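Spending the January money: two arms, one laundry pile

The January budget is spent and I could not be happier! I had 2000 dollars set aside for the folding project, and most of the fun (yes, fun) was deciding where it went. I nearly blew the lot on a fancier arm from Stergiou. Then I priced out grippers and cameras and changed my mind fast.

My advice: buy the cameras early. A head view is great for planning a reach, but the wrist views are what I watch all day — fingertips, fabric, the gap between them.
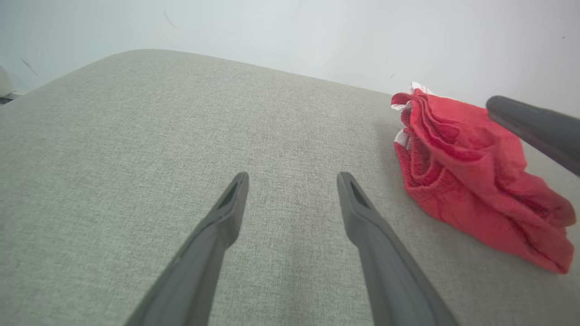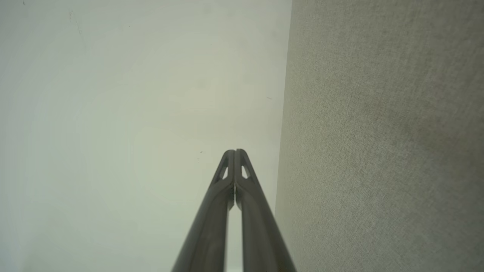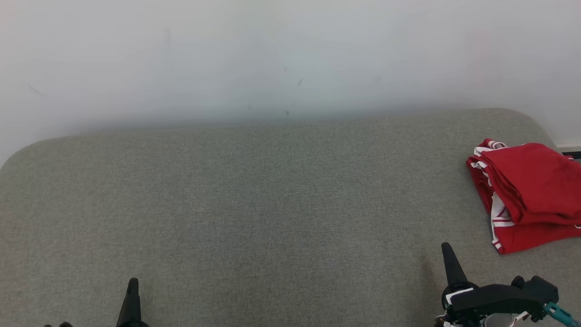
What went on the list

Gripper fingers: 400 dollars with spares. I went with the long tapered kind from Javden, and I love a narrow tip for getting under a hem.

Cameras, mounts and cables: 600 dollars. Cables ate more of that than I'd planned, so price them by the foot before you order anything.

Software: the Plendura starter license, paid by the month while I make up my mind.

Still on the wish list

A second set of fingers with softer pads, and a Skiltance quick-change plate so I can swap them without hunting for the hex key. The plate has a long lead time — I'm ordering it first and saving up for the pads. If you've run one on a small arm, tell me how it holds up!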